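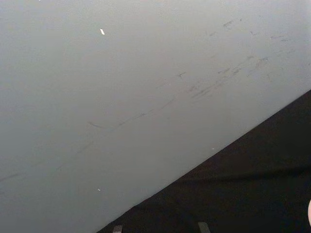
Wrist cam view, Damis open day, Friday. Click to enlarge.

deker_dan wrote:
Went to the Damis open day. They had the arm's camera up on a big screen and let people save stills, so enjoy 230 KB of scuffed gray panel. I stood in line 19 minutes for this.

stiltel11 wrote:
Scuffs all going the same way, too. Looks like something hard could have been dragged along there.

mopbucket wrote:
Or it's an old panel. I have a kitchen door that looks like that and I don't own a robot.

deker_dan wrote:
Ciarán Ó Súilleabháin ran the demo and I asked him. He said "it's a working bench," then moved on to the coffee.

stiltel11 wrote:
So that's a yes.

mopbucket wrote:
That's a man who wanted coffee. Half of those marks are soft smears anyway. You don't get those from metal.

stiltel11 wrote:
And the other half are sharp. Look at the upper right. Also, what's the white fleck on the left? Chip in the paint?

deker_dan wrote:
Could be a chip, could be crud. I wasn't going to lick it.

hollis_b wrote:
I was in the 11 a.m. group. Liked it more than Dan did. You can see the fingertips at the bottom, and having that view live while the thing moves is worth the drive. Ó Gríofa charged me 800 bucks for a training day where the arm stayed behind glass and we watched slides.

mopbucket wrote:
For 800 I'd expect a cleaner panel.

hollis_b wrote:
The slides were very clean.

deker_dan wrote:
Fine, the coffee was decent. Anyone know if they're doing another one in December?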